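Print this article
E-mail this article

Small kitchens, full inventory

The play kitchen line at Grunddale takes up one long bench in the Jesex building, and the product manager who runs it treats each unit as a parts list. A full set, she says, has 100 separate items. Most complaints concern 2 of them.

"Utensils and sponges," she says. "The large parts stay where they are. The small ones leave the kitchen and end up under a sofa."

Her answer has been to give small parts a fixed place. Wooden utensils hang under the cabinet shelf, against the tile backsplash, so that a child can see which one is missing. Sponges are stored in the pot. "We tried a tray. The tray got lost too. A pot is large enough to find, and it already has a place on the stove."

The current layout puts the stovetop on the left and the sink on the right, with white countertop between and around them. Earlier drafts from Swanson, the design office, had the two reversed. She says the order made little difference in trials, but the hood fit better on the left with the microwave opposite.

Printed controls were a longer discussion. The hood carries plus and minus buttons on a white strip, and the burners are graphics on a glossy black panel. "A printed burner has no edge to collect crumbs," she says. "You wipe it and you are done. Raised rings looked better in the catalog – they were worse in every nursery we visited."

Derko, which handles returns, logged 400 requests for spare parts up to July. She reads the log each month and keeps a copy of case 2192, a customer who asked for one wooden spoon and enclosed a drawing of it.

On tidying, her advice is brief. Empty the sink first, then put the sponges back in the pot, then hang up the utensils. "If the sink is clear, the rest takes a minute. If it is full, the pot goes on the floor and the parts go with it." 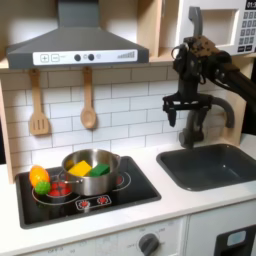 She is now working on the hooks, and wants them spaced far enough apart that a child can take down one utensil and leave its neighbor hanging. The next sample is due back from Swanson with the wider spacing.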